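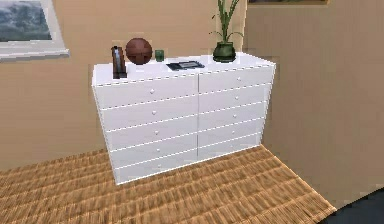
4. Where things go when there is a place for them

4.1 Drawers and the drift of small objects

The diaries gave us far more than we had hoped for. We asked each of the households in Hillach to write down every search for a lost item that took longer than a minute, and to note where the item was found. Over the study they sent back more than 2,000 entries, many with comments in the margins, arrows, and in one case a hand-drawn map of a hallway. Reading them was a pleasure, and the first thing they taught us was how much work people do to remember a drawer.

Most participants did not label their drawers. They knew them by height and side ("second down, window side") or by a single object that had lived there for years. One drawer was called "the passport drawer" by a whole family, although the passports had moved to a filing box long before the diaries began. Nnaji (personal communication) found the same habit in her Brollura interviews and calls it naming by first tenant. We have borrowed the term with thanks.

Naming by first tenant works well in a narrow chest with one stack of drawers. It works less well in a wide one. A chest with two columns of five drawers, like the one in Figure 1, offers ten fronts that look much the same, and the diaries show a clear pattern of near misses in such pieces: people went to the right height and the wrong column. Vertical position seems to be remembered much better than left and right. Top and bottom drawers were hardly ever confused with anything else. The middle rows caused nearly all the trouble, and batteries, tape, and spare keys were the usual victims.

We were delighted to see how inventive the repairs were. Participants turned one knob a little, lined a single drawer with wrapping paper, or gave each column to one person in the home. The last of these was the most stable. In 6 of the 7 homes that tried it, the rule was still in force when we visited again in May.

4.2 Soft furniture as a waiting room

Searches did not end only in drawers. A large share ended at a chair. We had coded seating as a place where things are lost by accident, and Policarpio, who did the second round of coding, argued that this was too simple. She was right! When we went back to the entries, many of the items on armchairs had been set down on purpose: mail to be answered, a sweater to be mended, a library book to be returned. The chair was a waiting room for things that had no drawer yet.

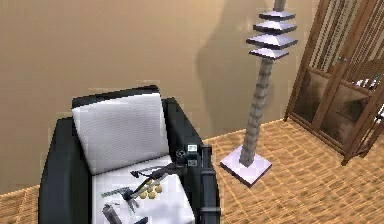 People spoke about these resting places with real affection. "If it's on the chair, I haven't forgotten it," wrote one participant, and we think this sentence deserves a study of its own. An object in a drawer is safe and out of mind. An object on a seat is in the way, and it has to be dealt with before anyone can sit down. Several households used this quite knowingly, and two had a fixed chair for the purpose.

Loose cushions change the picture again. Small items slip between the seat and the back, and a waiting item becomes a lost one without anybody touching it. Awan has suggested coding these cases apart from both storage and ordinary loss. We did so for a trial set of 300 entries, and the two coders agreed on nearly all of them. The category is kept in the analysis that follows, under the heading "slippage," and it accounts for most of the remote controls.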